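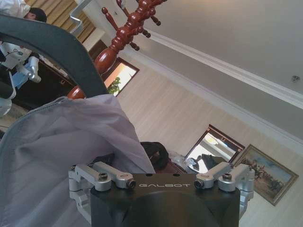
Coat rack and crown molding, Room 2, Navarrete House.

Guest Room Safety Walk, Room 2
Checked by: Fermín Barrientos
Date: Sun 4 January
Sheet 137

I love this room. It has the best woodwork on the floor, and the turned posts get me every time! Comments are under each item as usual. Please read them before signing the back page.

1. COAT RACK
Stable when pushed from the side: OK
Pegs tight: OK, one to watch
Finish free of splinters: OK
Comment: What a piece. Glossy red-brown wood, rings on the post, round knobs on the pegs, and nothing for a sleeve to snag on. I turned every peg by hand and one of them gave a tiny bit. Not enough to fail it, but a dab of wood glue before the next long booking would be great. Coats go on opposite pegs please, so the weight stays even.

2. CEILING AND MOLDING
Cracks, stains, loose paint: none found
Molding joints closed: OK
Ceiling fixture secure: OK
Comment: White molding still crisp against the beige. The hairline gap I wrote up in November has been filled and I had to hunt for it. Lovely job, Pestine crew!

3. WINDOW
Opens and latches: OK
Frame sound: OK
Comment: Latch is stiff but it holds. A drop of oil wouldn't hurt.

4. BED AND LINENS
Frame and headboard firm: OK
Sheet hem clear of the walkway: REDO
Cables clear of the bed: REDO
Comment: See photo. The white sheet hangs over the front edge and it's wrinkled, so smooth it and tuck it before the room is released. Dark cables across the bedding are a snag hazard, so lift them off before anyone makes the bed. The gold trim on the headboard is solid, I gave it a good wiggle.

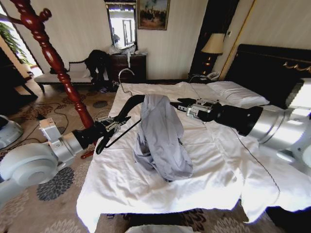 Photo: Fondent Property Services / room file 2435

5. HANGERS AND CLOTHES
Hangers free of cracks and bent hooks: OK
Clothes off the bed and bench: REDO
Comment: Black hangers are in good shape. The light gray-blue garment goes up on the rack, and the dark pile on the bench needs sorting too. I'm very fond of that bench with its curved legs and white cushioning, so let's keep it for sitting!

6. DRESSER, MIRROR, PAINTING
Dresser steady: OK
Top clear: REDO
Mirror hung securely: OK
Painting hung securely: OK
Comment: Plastic bags on the dresser top go in the closet bin, out of reach of little kids. Mirror is on two anchors and didn't budge. Gold-framed painting is good too. The label on the back says 1945, which made my morning.

7. DOOR AND EXIT
Exit card posted: OK
Smoke alarm test: OK, nice and loud

Result: PASS once the REDO items are done
Copy to: Skiltolau front desk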